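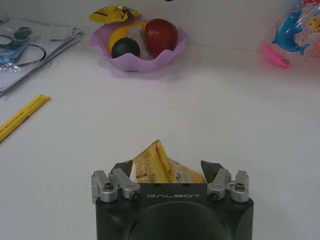 Snack Table, Monday Afternoon

Welcome to the July page of my kitchen gallery! I finally cleared part of the white table by the wall (it had 3 weeks of mail on it, don't ask) and it's gone right back to its proper job, which is holding snacks. I only put one picture up this time, but I'm fond of it.

1. The fruit bowl and the yellow packet

I love this bowl so much, with its wavy rim like flower petals, somewhere between pink and lavender. I got it at the Plelwood flea market for 2 dollars and it has been out ever since! There's a shiny red apple in it, a banana curving around the back, and a little round fruit so dark green it's nearly black. The crumpled yellow snack package is up front, all folded into a peak. I'm a fruit-first person until 4 or so, and then the packets start calling my name.

More to come once I've done the pantry shelf – I have 24 jars from Stetsiuk to line up and I still can't decide if they should go by size or by color.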